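Canisters, Boxes and One Good Table

Welcome to the Davgate gallery! I've been adding to these pages since February and we're up to 59 pictures now, which is a lot more than I planned when I started with the pantry shelf. This page is all about small storage — tins, canisters, clear boxes, the stuff that ends up living on a tabletop because it never got a proper home.

I did most of the sorting in the evenings, usually after 9 p.m., with the radio on and a cup of tea going cold next to me. My one rule was that everything had to come out onto the table before it could go anywhere else (I broke it twice, both times for buttons).

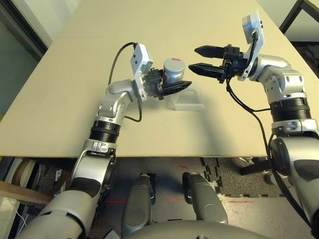 Silver canister above a clear box on the beige table.

I love a plain silver canister! It goes with everything, and the little spot of red on top of this one makes it easy to pick out. Clear boxes are my other weakness. I bought 14 of them at Engelhardt over the winter and I could still use a few more, mostly for tea lights, string and the spare keys I can't match to any door.

The Nellevari pages with the bigger baskets are next on my list — I still have labels to write for those, and the hall closet to empty first.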